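Budget for the Hours, Then for the Arm

By Florencia Retamal

Every September the equipment requests arrive, and nearly all of them begin with a robot arm. The Clakano request this year was typical. It devoted 18 pages to the arm and one paragraph to the hand-held grippers with which people would gather the training examples. I believe that order should be reversed.

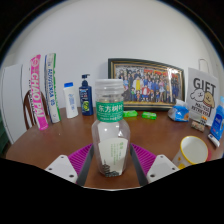 A hand-held gripper at a drink bottle, with household goods behind.

A gripper of this kind is a modest purchase. The larger expense is the staff time to use it, and our present forms have no line for that. At Floddale, the plan allowed for 51 hours of collection. The project required 302, and the difference was taken from the maintenance reserve.
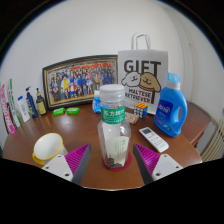

Ordinary objects also belong in the budget. Bottles, cups and boxes must be bought, stored and replaced, and spare finger pads should be ordered with the first shipment. The Nakpan office now sets aside 8 percent of each award for such items. I would ask that other offices adopt the same practice before the next round opens, and that no arm be approved until the collection hours are funded in writing.

Related items
Fotia Lease Terms: A Second Look
Who Pays for Spare Parts?
Floddale Reserve Restored
Planning Calendar for Equipment Requests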